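Search notebook
Go
4 min read

Workshop notebook, December. Rim and net rig, Sodus gym

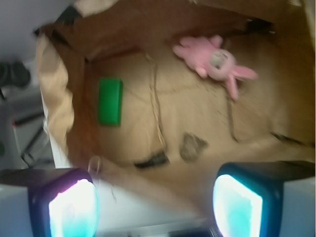 Picked up where the last entry stopped, with the breakaway rim on the north basket. It was sagging at the front again. The level read fine along the backboard and low at the lip, so the board is square and the trouble is in the rim spring or the hinge. I had blamed the board mount last month and shimmed it. Took those shims back out this morning before doing anything else, so ignore the drawing on the November page.

Rim came off with the four mounting bolts. Two of them were barely more than finger tight. The lock washers are flattened and I don't think they have been doing much for a long while. New ones are in the drawer marked hardware, left side, and there are enough left for the south basket too.

Opened the hinge cover. Old grease had gone stiff and picked up a lot of grit. Cleaned it with a rag and a plastic scraper. Please don't use the wire brush on the pivot, it marks the pin. Left spring looks good. Right spring is shorter at rest than the left one, enough to see with both standing on the bench. Swapped in the used pair from the Rustell rim we took down after the floor was redone. They are a hair stiffer than the originals but they match each other.

Breakaway test, hanging load at the front of the rim:

Old springs, first try: let go early, on the way up to the full load.
Old springs, second try: same.
Rustell springs, one turn of preload: held, then let go late.
Rustell springs, half a turn out from that: let go where we want it, three times running.

Left it at that setting and put a paint dot on each adjuster nut so we can see if they creep.

Then rebound. The players' complaint was that the north rim is dead, everything drops off it, and the south one kicks the ball out to the free throw line. Ran the shooting machine at both from the left elbow at 35 shots a set, aimed a little short to catch the front of the rim. North was softer before the spring change and is now close to south. I would not call them the same. South still throws long misses farther, and you can hear a difference too, more of a clank at that end. My guess is its bolts are in the same shape as these were. Will check before touching any springs.

Ball pressure matters more than I allowed for last time. I used one ball for the whole north set and it had lost air by the end, so I threw out those numbers and ran it again with the Furukawa gauge, checking between sets. The cheap gauge on the hook reads high against the Furukawa. I put tape on it. Use it for pumping up the practice balls if you like, but keep it away from test work.

Machine notes. The feed wheel slipped a few times near the end of the second set. Counter on the machine says just over 2,000 shots since the belt was changed, and the last belt was worn out well before the manual said it would be. Skotero still sells the belt but it takes a while to get here, so I put one on the order sheet. If it starts slipping during practice, turn the speed down a notch and it will get through the session.

Nets. The north net had two broken loops on the back side. Changed it. The new one is stiff and will hang up the ball for the first few days. This always brings somebody to the office to say the net is too small. It is the same size as the old one. Working it by hand for a few minutes helps some.

Height check after everything was back on: regulation at the front lip, regulation at the sides. Used the steel pole and not the tape measure. Checked again after 30 hard pulls on the rim and it had not moved.

Cost so far is washers, grease and a net. The quote for a new rim and mount, both ends, was 900 before freight. I would hold off on that until we have seen a full month of games on the used springs.

To do:
- south basket: bolts first, then the hinge, then the same load test
- look at the paint dots on north after the first week of games
- belt for the machine, when it comes
- padding on the lower edge of the north board is lifting at one corner, needs glue
- put the steel pole back behind the bleachers, it is still leaning by the scorer's table

Finished at 4:40. Lift is charging by the side door.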